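Galeria: computadores de secretária abertos na bancada

Oficina Szulc, secção de desmontagem e recuperação
Página 2 da série sobre torres e caixas de secretária

Na oficina abrimos torres antigas o ano inteiro, mas em dezembro chegam mais. As empresas fecham contas, trocam equipamento e mandam-nos os computadores em paletes. O lote desta galeria veio da Himby, que renovou os postos de trabalho do armazém, e trazia 47 torres. Parte delas volta a funcionar e segue para escolas e associações, outra parte serve para peças e o resto vai para reciclagem.

Esta página junta imagens do interior dessas caixas e algumas notas de bancada. São notas curtas, para quem tem um computador parecido em casa e quer saber o que vai encontrar quando tirar o painel lateral. Quem procura a parte das fontes de alimentação e dos discos deve ir à página 3.

Antes de abrir, desligamos o cabo da tomada e carregamos no botão de ligar durante alguns segundos. A caixa fica deitada, com o lado aberto para cima. O pó sai com pincel macio e ar comprimido, de preferência à porta ou no pátio. Os parafusos vão para uma tampa de frasco ou para um íman – a pior parte de uma montagem é procurar no chão um parafuso que rolou para baixo do armário.

1. Placa-mãe e bancos de memória

Placa verde, cheia de componentes pequenos, com as ranhuras de memória pretas e as patilhas brancas numa ponta do trabalho e a zona do processador mais para o meio. É por aqui que começamos quase sempre.

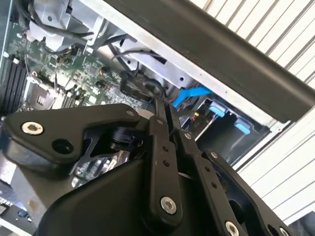

Gil-soo Gil escreveu nos comentários que tira sempre as memórias antes de mexer em qualquer outra coisa, e que as limpa com uma borracha branca de escola, passada ao de leve nos contactos. Diz que recuperou assim dois computadores dados como mortos, e pergunta se fazemos o mesmo ou se usamos álcool.

Usamos álcool isopropílico e um pano que não largue fios. A borracha também resulta, desde que se limpem bem os restos, que gostam de ficar dentro da ranhura. Quanto a tirar as memórias primeiro, concordamos. Abrem-se as patilhas, o módulo sobe e vai para um saco antiestático com o número da torre escrito. Não misturamos módulos de máquinas diferentes até estarem testados.

O teste é simples. Um módulo de cada vez, sempre na mesma ranhura, e uma passagem completa do programa de verificação. Se aparecer um erro, repetimos noutra ranhura para saber se a culpa é do módulo ou da placa. Deste lote saíram 13 módulos com defeito, que foram separados para reciclagem.

Sobre o processador: só se retira quando há motivo. Se a placa arranca e a temperatura é normal, fica onde está. Quando é preciso tirá-lo, roda-se o dissipador um pouco para um lado e para o outro antes de o levantar, porque a pasta velha agarra. A pasta seca limpa-se com álcool e põe-se nova, uma quantidade do tamanho de um grão de arroz. Os pinos dobrados endireitam-se com uma lâmina fina e muita paciência, e nem sempre se salvam.

2. Dissipador, ventoinha e o que está à volta

A limpeza desta parte demora mais e é a que dá melhor resultado. Uma torre barulhenta que desliga sozinha ao fim de meia hora tem, na maior parte dos casos, pó acumulado.

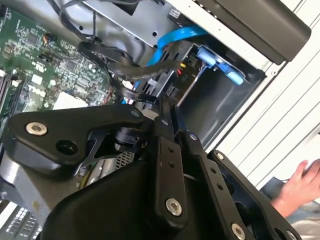
As ventoinhas do lote da Himby estavam em estado muito desigual, conforme o sítio do armazém onde cada torre trabalhava. Seguramos as pás com um dedo ao soprar o ar, para o motor não rodar em excesso, e só depois passamos o pincel. As grelhas de furo miúdo, como a que se vê meio tapada junto à peça cilíndrica prateada, têm de ser escovadas dos dois lados, caso contrário o pó volta para dentro na primeira hora de uso. Convém ter cuidado com as bobinas da placa, como a pequena de cor de cobre na parte de cima, e não fazer força contra elas com o pincel.

As ventoinhas com folga no eixo são trocadas. Compramos modelos genéricos à Cloltent, em caixas grandes, e guardamos as antigas que ainda rodam bem para experiências de bancada. Etiquetas e autocolantes colados na placa ficam no lugar, porque muitas vezes trazem o modelo ou a revisão, e sem isso é difícil encontrar a atualização certa.

Contas da secção

Desde que a oficina abriu passaram pela bancada mais de 2000 computadores de secretária. O registo em papel, que ainda mantemos, vai na folha 2370. As torres recuperadas deste lote seguem para Tralovthorpe na terça-feira, já com sistema instalado e cabo de alimentação.

Quem quiser entregar equipamento pode fazê-lo ao balcão, durante a manhã. Aceitamos torres incompletas, placas soltas, memórias e cabos. Monitores, só com marcação. Os discos são apagados antes de qualquer outro trabalho e, a pedido, devolvidos ao dono.

Página anterior: caixas e painéis
Página seguinte: fontes de alimentação e discos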